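Winter diary: January 13, 2024
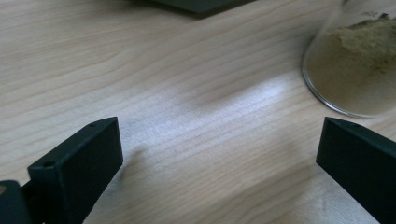
Posted by the Clokgate diarist

Up before it was light. The wind had dropped in the night and the gutters were quiet for the first time this week. I had oatmeal and then sat at the table with the seed lists until the coffee was gone.

I have decided against the long red onions this year. They did badly in the low bed and I was tired of pulling up things the size of marbles. The Pikari beans did well and I will put in two rows of them, one by the fence and one where the squash was. Peas go in at the end of March if the ground can be worked. Last year I went too early and had to sow them again.

Walked to Clokgate by the lower road after lunch. The ditch was full and there was ice along the shaded side. The feed store had no straw and would not say when it was coming. I bought a bag of bone meal and a pair of gloves, then stopped at the library to return the Bromis book on pruning, which was four days overdue. I copied out the page on old pear trees first. It says to take off no more than a quarter of the wood in one winter. I took off far more than that two years ago, and it would explain all the straight shoots at the top.

Came home over Kurek Hill. It is longer but the path drains better. From the top I could see snow on the far side of the valley, none on ours. My left knee hurt on the way down and was fine again on the flat.

The thermometer by the back door said 53 at three o'clock, too warm for this time of year. I opened the cold frame and closed it again at dusk. The lettuce has slugs. Picked off what I could find and left the rest.

Leek soup for supper, with the end of the rye bread. Need to buy lamp oil, twine and stamps. Read two chapters and went up early.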